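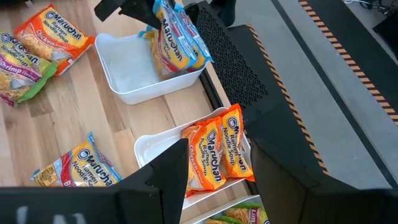 第七章 家务与车间杂活：机器做到了哪一步

7.1 把几包面放进盒子

先从一件小事讲起。木桌上散着几包拉面，牛肉味、鸡肉味、虾味都有，旁边斜着排开三只白色塑料盒。要做的事是按口味把面归到盒子里。这件事交给一个上小学的孩子，不用示范，说一句就够了，他多半一边做一边还在讲别的事情。

交给机器，就得先把“归到盒子里”这几个字拆开。包装是软的，一捏就变形，夹爪碰到的那个面和它刚才测算的那个面已经有了出入。塑料膜反光，字会皱进折痕里，章首图左上角那包虾味面的品名就有一部分是皱着的。两包叠在一起，上面一包压住下面一包的一角，要先拿谁，拿的时候会不会把另一包带起来，都得有个说法。盒子里已经有面的，后来的往哪里插？中间那只盒子里，两包鸡肉味的并排立着，右边一包的一个下角伸到了盒沿外面。算放好了，还是没放好？

最后这个问题看上去像抬杠，本章会反复回到它。一套系统的“成功率”是多少，很大程度上取决于写评分表的人怎样看待那个伸出来的角。如果规则写的是“包装主体位于盒内”，它得分；如果写的是“包装完全位于盒内”，它不得分。同样的机器，同样的一下午，数字可以差出一大截，而读者在宣传页上只看得见数字。

读完本章，读者应当能够拿到一份演示材料或一份报价书，把其中关于“能做”的说法翻译成可以核对的句子，并且知道该向对方要哪几样东西。本章不教抓取规划的算法，那是第九章的内容；也不讨论机器该不该做家务，对那类问题感兴趣的读者可以看书末的延伸阅读。

7.2 “能做”的几层意思

行业里说一台机器“能叠衣服”“能装盒”“能收拾厨房”，用的是同一个“能”字，指的事情却相差很远。我们把它分成四层，后面各节都沿用这个分法。

第一层，做成过一次。有录像为证，录像可能剪过，也可能没剪；可能拍了一遍，也可能拍了一天才得到这一遍。它证明的是物理上可行：夹爪够得着，力气够用，膜没有撕破。不要小看这一层，很多任务连这一层都还没到。也不要高估它，人用一根筷子也能夹起花生，只要试得够多。

第二层，在固定条件下反复做成。桌子还是那张桌子，灯还是那盏灯，物件是事先选好的几种，摆放的位置在一个划定的区域内变化。绝大多数论文里报告的成功率属于这一层。这类数字是有用的，前提是读者知道固定了什么。

第三层，换了条件仍然做得成。换一张反光的台面，换一个牌子的面，盒子往远处挪一掌宽，或者傍晚不开灯。到了这一层，可靠的公开数据就少了很多，而且各家换的东西不一样，几乎没法横着比较。

第四层，没有人看着也做得成，做砸了自己知道，并且能收拾。家庭用户想买的其实是这一层。一个人花钱请机器收拾桌子，是为了可以走开。如果他得坐在旁边，手放在停止键上，那他不如自己收拾。

把这四层和“自动化”这个词对照着看，会发现一件有点尴尬的事。工厂里真正用了几十年的自动化设备，大多直接处在第四层，可它们做的事情极窄：同一种零件，同一个朝向，同一个节拍，一旦来料歪了就报警停机。近年来演示视频里的通用机械臂，做的事情很宽，层次却多半停在第二层。有人把两者的优点加在一起，说“通用机器人已经达到工业水平”，这句话里的两半各有来历，合起来就没有证据了。

7.3 案例：Tamcombe 的装盒工位

Tamcombe 是一家做方便食品组合装的中型工厂，客户下单时指定口味搭配，工人从料箱里拣出对应的几包，放进托盒，再推到封膜机前。口味搭配每天在变，批量又小，专用的包装线不划算，这道工序一直靠人。厂里的工艺主管 Virgil Ardeleanu 先后看过两家供应商的方案，一家是 Riedl，一家是 Plollalia。下面的内容依据他交给本书编写组的笔记整理，经他同意使用。

Riedl 的人带来一段视频和一页纸。纸上最大的字是“单次抓取成功率 91%”。Ardeleanu 问的第一个问题是分母。对方说，测试一共做了 200 次抓取。他又问，这 200 次里面，有没有夹爪伸过去、系统判断没把握、又缩回来重新看的情况。答复是有，但这些算“未尝试”，没有计入。

他在笔记里写道：“工人伸手又缩回来，我是照样付工资的。”

这里需要停一下。不计入未尝试的动作，在研究中有它的道理：研究者想知道的是抓取策略本身好不好，把感知模块的犹豫混进来，会让分析变得含糊。问题出在把研究用的口径搬到报价书上，又没有注明。工厂关心的是每小时出多少盒，一个动作不管叫“失败”还是叫“未尝试”，占用的时间都是真的。

第二个问题是任务的边界。91% 说的是抓取，即夹爪闭合、提起、物体没有掉落。装一盒要抓好几包，每一包还要放下去，放的时候要避开盒沿和已经放好的那几包。提起来只是前半截。读者不妨自己算一算：假定每一包的成功率都是 91%，各包之间互不影响，一盒装四包，整盒一次装对的概率会落到什么位置。算出来的结果和纸上最大的那个字放在一起，感受会很不同。况且“互不影响”这个假定本身就偏向卖方。第一包放歪了，第二包的空间就被占去一块；软包装的失败喜欢成串出现。

Plollalia 的方案用两条机械臂，报的数字反倒低一点，整盒完成率 90%。两个数字挨得很近，开会时就有同事说，两家差不多，看价钱吧。Ardeleanu 不同意。一个按包算，一个按盒算，单位都不一样，数值上的接近纯属巧合。他要求 Plollalia 提供全部试验的连续录像，包括没做成的那些。对方给了，这一点他记得很清楚，也写进了评语。

录像看下来，问题落在另外的地方。托盒每装完一只，有一只人手从旁边伸进来，把盒子取走，换上空盒，顺便把散在桌上的面拢一拢，拢到机械臂够得着的范围里。这个动作很轻，很自然，第一遍看的人往往注意不到。可是拢这一下，等于替机器解决了任务里相当难的一部分：物件滚到边角、压在一起、字面朝下。把它去掉以后完成率是多少，录像里没有答案，Plollalia 的工程师也坦率地说没有测过。

厂里后来安排了一次自己的试验，地点在 Markilholm 的分厂，那里有一个闲着的工位。规则是 Tamcombe 自己写的，一共四条：料由厂里的工人倒，怎么落就怎么放；开始以后不许伸手；卡住了由供应商自己决定要不要叫停，叫停就记一次；角伸出盒沿的，送封膜机，封得上算好，封不上算坏。最后一条很值得学习。他们没有在会议室里争论那个角算不算，交给下一道工序去判断。

试验原定做满 1,000 盒，实际在那之前就结束了。主要原因和成功率没有多大关系，是节拍。按照工位上测到的速度，做满要占用分厂几个班次，分厂不肯。Ardeleanu 的结论写得很克制：“整盒质量可以接受，速度不可以接受，卡住以后的恢复没有办法接受。”工位至今由人来做。Plollalia 的设备留了一套在 Markilholm，夜班用来给工人备料，拣的是硬纸盒，不是软包。据说用得还不错，但那已经是另外一个任务了。

7.4 难在哪里：几个常被略过的环节

看完案例，容易得出“抓取还不够准”的印象。这个印象不能算错，只是太笼统，对采购的人和做研究的人都没有帮助。下面把装盒这类杂活里常被略过的环节拎出来说。

看清楚与认得出。识别口味，放在今天是一件相对容易的事，颜色和字都印在包装上，拍得正的话，普通的分类模型就能做好。麻烦在于包装很少正对着镜头。装在夹爪附近的相机离物件近，细节好，但夹爪自己的两根手指常常占掉视野的一大块，手指前面的东西看得很清楚，手指后面的东西就只剩一条边。章首图下方的黑色夹爪便挡住了一包牛肉味面的底边。装在头顶的相机没有这个毛病，可手臂一伸过去，也要挡住一片。供应商如果只报“识别准确率”，应当问一句：是在抓取前的静止画面上测的，还是在整个动作过程里测的。

接触以后的事。夹住软包之前，系统对它的形状有一个估计；夹住之后，这个估计就作废了。膜会滑，里面的面饼是硬的，边缘却是空的，夹到封口的那条齿边和夹到面饼，手感完全两样。人靠指腹就分得出来，夹爪大多没有这个本事，有触觉传感器的型号正在增加，价格和耐用程度目前都还不让人放心。

放下。研究文献里讲拿起来的多，讲放下去的少，比例失衡得厉害。竖着插进一只已经有两三包的盒子，需要利用那些已经在里面的包：顶一下，靠一下，借着盒壁滑进去。人做这些的时候并不在意碰撞，碰撞就是方法的一部分。许多规划软件却把碰撞一律当作要避免的事，于是夹爪悬在盒子上方，迟迟不肯下去，或者干脆松手让东西掉进去，听天由命。

知道自己做完了没有。这是四个环节里最弱的一个。判断一只盒子是否装好，需要看数量，看种类，看姿态，还要知道下一道工序能容忍什么。目前不少系统的做法是动作执行完就算完成，至于面在不在盒子里，不再去看。现场的人管这个叫“空手打卡”：夹爪什么也没夹住，照样走到盒子上方，张开，回来，计数加一。

两条手臂带来的麻烦也属于这一类。双臂系统在视频里好看，一只扶着盒子一只放面，确实像人。但是两只夹爪挤在同一张桌面上空，彼此就成了障碍物，也彼此遮挡视线。多一条手臂，停机的理由也多了一批，报价书通常只写前半句。

7.5 回到家里

上面讲的都是车间。车间的地面是平的，机器周围可以贴警示胶带，来的人受过培训，料箱的位置由工艺文件规定。即便如此，一道拣面装盒的工序还是没有拿下来。

家里没有这些条件。厨房的台面上，面可能和药盒、钥匙、半根香蕉放在一起。口味也许根本不是这家人收纳的标准，他们可能按保质期放，按谁爱吃放，或者谁最后收拾就按谁的心情放。孩子会把手伸过来，猫也会。屋主对“放好了”的理解从来没有写下来过，今天和明天还可能不一样。车间里那条“送封膜机，封得上算好”的规则，在家里找不到对应的东西，裁判只有屋主的眼睛。

支持者会说，车间的经验不能直接推到家里，家里对速度没有要求，机器慢慢收拾一晚上也无妨。这个论点有一定分量，7.3 节里卡住 Tamcombe 的恰好就是节拍。可是慢下来能换到的是时间，换不到第四层要求的那种无人看守。一台整夜工作的机器，卡住的时候屋里的人正在睡觉，它把一包面夹破了，碎渣撒进抽屉，然后继续按计划放下一包。速度再慢，也得有一个环节能发现碎渣。

支持者还会说，进步很快，过去几年做不到的现在做到了。本书编写组同意前半句的大方向，对后半句请读者留个心眼，先问是哪一层的“做到”。从第一层走到第二层的进步，在视频里最显眼，因为画面从没有变成了有。从第三层走到第四层的进步，画面上几乎看不出区别，同样是一只夹爪把一包面放进白盒子，区别都在没有拍到的时间里。用视频来衡量进步，会系统性地高估前一种，低估后一种所需要的功夫。

那么目前可以放心交给机器的杂活有哪些？扫地、洗碗这类已经有成熟产品的，它们的共同点是把环境改造成适合机器的样子：碗要人摆进架子，地上的电线要人先收走。车间里，硬质、规则、单件来料的搬运可以交出去，要求现场有人能在几分钟内到位。软包、织物、成堆的混杂物件，本书的建议是先做自己的试验，试验之前不要签按产量付款的合同。

7.6 读报告时要的几样东西

以下是 Ardeleanu 在那次试验之后给厂里采购部门写的便条，编写组略作删改，后面几节的材料都会拿它来对照。

要连续录像，从倒料开始，到收工为止，中途不停机。对方说文件太大，就带硬盘去拷。

要分母，并且要知道哪些动作没有进分母。

要失败的录像单独放一份。愿意给的供应商，后面的事情好谈。

问清楚人手在什么时候伸进去过，伸进去做了什么。换盒子也算。

问清楚有没有人在别处遥控。有的演示整段都是人在操作，说明文字里写了，字很小。

物件由我们带。最好是当天从仓库里随手拿的，压过的、鼓起来的都要有。

评分规则由我们写，在看到机器之前写好，写好以后不改。

便条里还有一条关于午饭由谁付钱，从略。

下一节从分母讲起，先介绍抓取试验的三种常见计数口径，再用 Markilholm 的记录表逐行演示，同一批数据在不同口径下会得出怎样的结果。记录表见附录三，读者最好先翻到那里，把“叫停”一栏看一遍。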